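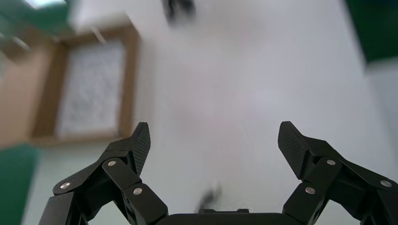
Figure 3. Wrist camera view with the fingers open. The ribbed pads are sharp, while the tabletop and the box are blurred.

5.2 The snagged cable fault

Of all the faults we logged in the packing trials, this one taught us the most, and we are happy to give it a section of its own. The task asks the arm to place a computer mouse and its cable into an open cardboard box. The mouse body is easy. The cable is a wonderful test of everything the controller believes about the world, and in March it broke one of those beliefs in a very clear way.

The Wenine controller treats a grasp as finished when two signals agree: the finger gap matches the target width, and the wrist camera reports a filled region between the pads. On opening, it waits for the gap to reach the release width and then marks the object as placed. Nothing in that second step asks whether the object has left the fingers. We had carried this rule over from our earlier work on rigid parts at Trotham, where it served us well for 1667 placements without a single false release.

With cables the rule fails. A thin cable can rest on a finger, catch behind a link, or hang on by its plug after the pads have let go. The controller logs a clean placement, the arm starts its retreat at full speed, and the cable comes along for the ride. In 60 cable trials we recorded 38 clean placements. The others all ended with some part of the cable outside the box, and in two of them the retreat pulled the mouse over the rim as well. Those two tripped the force limit and stopped the arm, exactly as the safety layer should. The rest went by without any alarm, and we find that far more worrying (and far more interesting!) than the stops.

The wrist camera makes the problem harder. Its focus is set for the pads, so the texture on the fingertips is crisp but anything lying on the table or in the box is soft, as Figure 3 shows. A dark item on the tabletop becomes a smudge. We had assumed that a loose cable end would show up well enough at this range to be used as a check, and the logs told us otherwise.

A second view helps a great deal. From higher up, the cable can be followed on both sides of the fingers, and its plug is easy to pick out. 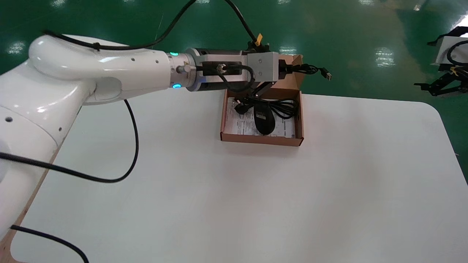 Figure 4. Overhead view of a cable held above the box. The USB plug trails to the right of the fingers.

The mouse is plain to see in this view too, lying on the printed sheet, so the two parts of the task can be checked separately. We now run the Ellwood segmenter on the upper view after each release and hold the arm still until it finds no cable pixels touching the gripper mask. If it does find some, the fingers close again, the wrist lowers, and the release is repeated at a slower speed.

One weak point remains – the mask often merges the gripper's own black wiring with the cable it is holding. The Clolldale mask set, which labels the two as separate classes, looks like a very promising way around this, and we return to it in Section 6.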